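Brolbridge Hemp Fair – FAQ

Is it legal?
Yes. Industrial hemp only – rope, cloth, seed, oil, building blocks. No cannabis for sale or smoking on site. Stewards will ask you to leave.

What time are the gates?
10am till 5pm. Stallholders from 7.

How much?
Free. Parking on the MacLeod field, cash or card. 261 spaces and they go early, so get the bus if you can.

Can I bring my medical cannabis?
If it's prescribed, yes. Keep it in the orginal pharmacy packaging with your name on. Vaping in the marked area behind the toilets, nowhere else.

Will the CBD oil show up on a drug test?
Can't promise it won't. Ask the stallholder for the lab sheet, and check with work first.

Are kids allowed?
Under 16s with an adult. Rope making at 11 and 2, no booking. Seed cake contains nuts, some of it anyway.

Dogs?
On a lead. Not in the food tent.

How many people come?
More than 3297 last year over the whole day. Lunchtime is packed.

Can I still get a stall?
Full. Waiting list is open – email Bernadette Fitzsimmons with what you sell and how big your table is.

Is the Trundberg talk on again?
Yes, 1pm, the barn. Same speaker, diffrent slides.

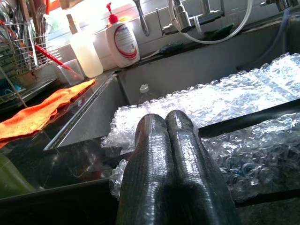
Brolbridge, September

Stall packs go out this week. Not had yours? Check your spam, then email Bernadette.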